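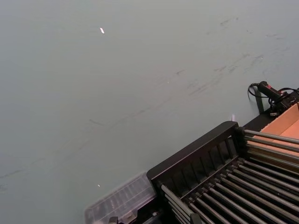 Falmont Prornar Bench Cell

The Prornar is a tabletop cell for small-part handling and assembly. It ships with one arm, a wrist camera and the Demeck controller, and bolts to any flat bench at least 40 mm thick. A second arm can be added later on the same controller.

Rated payload is 2 kg at full reach. Positions are taught by hand or entered from the pendant, and up to 17 programs are held in memory. Racks, bins and hand tools can stay on the bench beside the arm – mark them as keep-out zones during setup.

Camera exposure is set once per bench. Matte surfaces give the best results; scuffs and pencil marks do not need to be cleaned off before calibration.

Supply: 4 A, single phase
Mounting: bench or Ugwu rail (sold separately)
Spare gripper pads: pack of 4

Orders placed now ship in September.

Page updated 11 January 2021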